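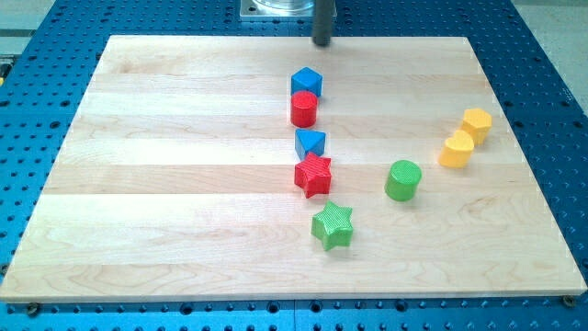 Mervyn Dobson would like it known that he had the last ferry to Sorkmont all to himself in April, and that he enjoyed it. He put this to the island council in a letter, adding that if the new sailing times bring the crowds everyone is hoping for, he will be taking his vacations somewhere with worse connections.

He may want to start packing. From next month the boat between Rallstead and Sorkmont will run 2 times a day in place of once, with an early departure for people who want to walk the island and a late one for people who have walked it and would now like to go home. The operator, Trasov Lines, announced the change on Tuesday, August 16, 2022, in a statement that used the word "vibrant" four times and the word "seasick" not at all.

Until now a day trip to Sorkmont has been a matter of definition. The single boat got in shortly before lunch and left again shortly after it, which was long enough to see the harbor, buy a postcard of the part of the island you hadn't reached, and stand in line. Anyone wanting more had to stay the night, and the island's innkeepers have never been heard to complain about that.

They are being heard now. Reda Tawfik rents out rooms above the bakery and fears that guests who can leave will. "For years people missed the boat and discovered they loved it here," Tawfik said. "Some of them missed it on purpose. I don't know how you miss a boat on purpose when there's another one at six."

Trasov says the numbers are on its side. It carried 2,683 foot passengers to the island last season and 2,812 this season, with several weeks still to go. Nesma Radwan, who runs the Rallstead office, called the rise "very encouraging" and put it down to word of mouth. Asked whether it might have something to do with the road to the other beach being closed since spring, she said that it might.

The fare is going up as well. A day return will cost 49, bicycles included, dogs by arrangement. The arrangement is that you ask the crew and they look at the dog.

What visitors will do with their extra hours is a question the island has approached in its own time. The coast path is in good shape as far as the lighthouse and in honest shape after that. The museum opens when Essam Bouzid is in, and a card in the window gives his phone number for when he isn't. Bouzid said he was willing to consider regular hours, though he would like to see the visitors first.

Food may be the bigger problem. Sorkmont has one restaurant, Tahiri, where the grilled fish is worth the crossing and the tables number fewer than the people who have been told so. Lahcen Tazi, who cooks there, plans to add a second lunch sitting and a printed menu. The old one was recited by whoever happened to be nearest, and regulars say the prices had a way of drifting with the weather.

"I'm not against tourists," Tazi said. "I was one. I came for a weekend."

The council did try to have the early boat leave a little later, on the grounds that no visitor has ever been pleasant before coffee. Trasov pointed out that coffee is sold on board. The council replied that it had tried the coffee. Talks on this point are continuing, and a new machine is understood to have been ordered.

There is also the matter of the pier, which was built for one boat and will still be handling one boat, only more often. The harbor office has repainted the waiting area and put in a second bench. The sign reading "Next Sailing: Tomorrow" has been taken down and is said to be wanted by several people, the museum among them.

Tickets for the new sailings go on sale at the Rallstead office and on the quay. Online booking will follow, Trasov says, once the website has stopped sending everyone a confirmation for the boat before. Passengers with large packs should be on the quay half an hour ahead. In rough weather the late boat may be canceled, in which case Tawfik has rooms.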